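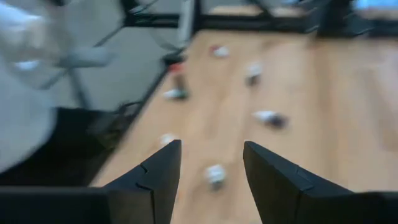 Ticket opened by Nermin Baysal, Clirkville branch, March 24, 2021. The Quintana small-parts kit keeps going back on the shelf incomplete, and the lid will not close flat when it does go back. I tipped everything out on the light wood table to sort it. The small pieces are hard to tell apart at a glance – some are white with a dark part, one is red and white, and the block-like white one has faint bluish-green marks. The taller piece with the red top went near the edge of the table.

Tried so far:
Sorted by color. Two-tone pieces ended up in the wrong tray.
Sorted by size. Better, but the lid still sticks up on the left.
Swapped in the tray from the Tonville kit. Same result.

Reply from Kodero parts desk: The tray was changed in September. Kits numbered below 700 need the deeper one, and the tall piece has to lie on its side in slot 3. Please check the number under the box.

Update, Nermin: Number is 682. Deeper tray requested, old one labeled and kept with the box. Lid is held with a rubber band for now.

Status: waiting on part.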